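Count the Absentee Ballots Before Election Night

By Vinh Giáp

Torquil Drummond won his seat on the Buller town council in June by 12 votes. For nine days before that, he had lost it.

On election night the unofficial tally put him behind by 40, and his opponent gave a victory speech. Then the clerk's office opened 197 absentee ballots that had been sitting in a locked room, some of them for three weeks. Drummond took most of them, and the result flipped.

I voted for the other candidate. I have read the tally sheets and I think the count was right. I also understand why a lot of people on my street don't believe it. They went to bed with one winner and got another the following week.

State law lets towns our size start processing absentee ballots a week before the polls close. Buller doesn't do it. The clerk told the council that it would mean paying two more people for five days, and the council dropped the matter without a vote.

Tavalov, next door, made the change two elections ago. Its early ballots are checked and scanned ahead of time, and the totals stay sealed until the polls close. They are the first numbers posted that night. Only ballots that arrive on the last day are left over. 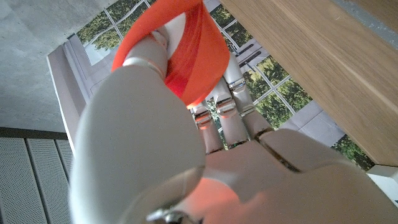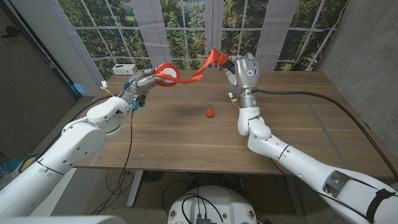

The usual objection is that early totals could leak. That is a fair worry, and the Tavalov rules deal with it. The scanner doesn't print a total until 8 p.m., and an observer from each campaign signs the seal every evening.

The other objection is cost. We spent more than the price of two temporary workers on the lawyer who sat through the recount request. A town that will have 300 or more absentee ballots next time should expect the same bill again.

The council takes up the clerk's budget this month. Drummond has said he will support early processing if someone else puts it on the agenda. He should put it there himself.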